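About Praltotton

Hi, I'm Eleri Pugh, and I run Praltotton with my business partner, Valeriano Barroso. We help small care homes and guesthouses work out what a robot would cost them before they sign anything (and yes, sometimes we talk them out of it!).

I used to do the buying for a group of 9 guesthouses, so I know how a quote can grow. The machine is one line. Then come the spare hands, the cables, the training days, the floor space and the insurance.
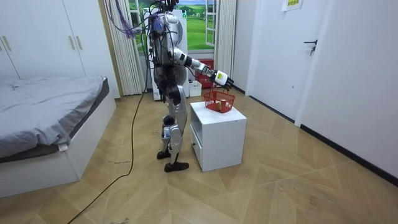
Valeriano came over from Plimatport, where he planned warehouse equipment, and he's the spreadsheet person. Our first budget template had 31 rows and he still thinks it was too short.

How we work with you:

1. We list the everyday jobs you'd want done, down to holding a basket in one hand and something small in the other.
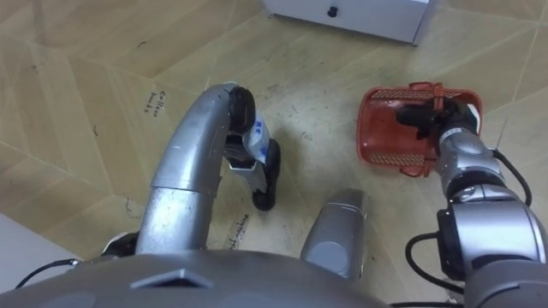
2. We price two options over four years, repairs included, and always put "wait a year" next to them.

3. We go through the supplier's contract with you, line by line, with plenty of coffee.

I always ask clients to measure their smallest bedroom first. A bed, a wardrobe and a cabinet eat up a lot of floor!

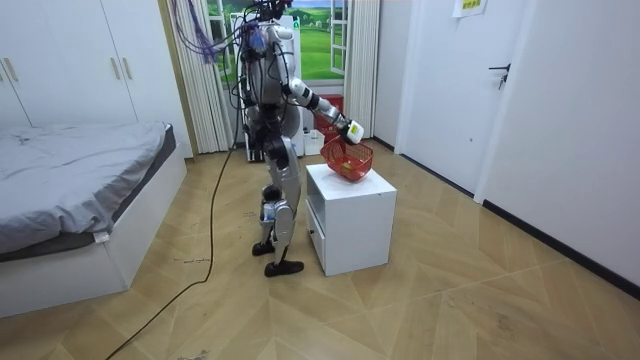
We don't take commission from suppliers, and our fee is fixed before we start. New bookings open again in April, so drop me a line if you're planning next year's budget.

Contact | © Praltotton | Back to top
4 shares | 2 comments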